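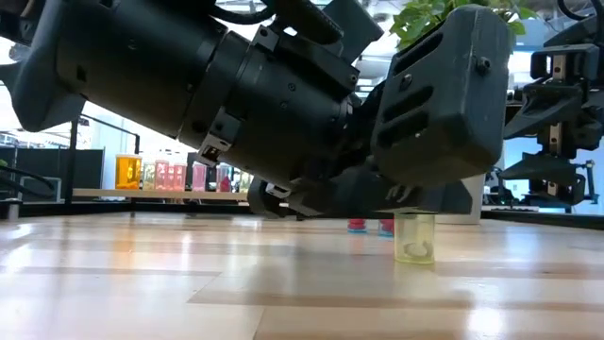 Gripper over the clear cup, arm one of two. Gernholm bench, May 2020.

Right, a few posts on the vial result, as people keep sending me the headline number as if it settles something.

The claim: train on 200 demonstrations, get a policy that picks up small capped containers and puts them where they should go. Reported success in April was 34 out of 34. I have never seen a clean sheet on a manipulation task that didn't have something hiding under it.

So I asked Wayne Bloxham for the trial sheets. To his credit he sent the lot the same afternoon.

First thing. Those 34 trials all began from a tidy layout, every vial upright and well apart from its neighbours. Fine for a first test. But the write-up says "cluttered bench", and I don't think you can have both. 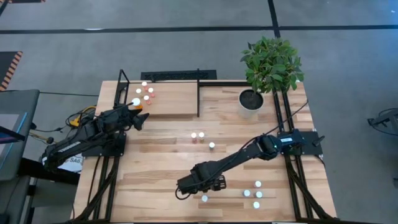 Spread them over three areas with a few standing close together and you're asking a different question. Now the fingers have to go in beside one cap without clipping the next, and the policy has to choose which one to take first. None of that was scored in April.

Second thing, and this bothers me more. "Success" meant the vial left the table. A grasp that lifts the thing at a slant counts the same as one you could unscrew a cap from. Beryl Lightfoot raised this at Girkville and was told it was a detail. It's the whole task!

Third. The baseline got 30 demonstrations and the new method got 200. I'd like to see them swapped before anyone says the architecture did it.

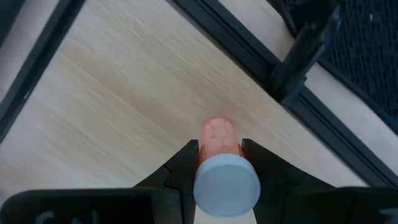

Wrist view. Orange body between the fingertips, blue cap nearest the camera.

I do like the wrist view, for what it's worth. From the side you lose half of what matters behind the gripper. But one good-looking grasp is one grasp, and I could pick you a lovely still out of a terrible run.

What I'd want: 375 trials, mixed layouts, grasp angle recorded, failures published with the rest. Howard Yeoman reckons that's excessive. Maybe – but he also reckoned the Cemar numbers would hold up.

Wayne says the close-together layouts are next on his list. Will post the sheets when I've got them, whichever way they go.

Replies about how humans drop things too will be muted.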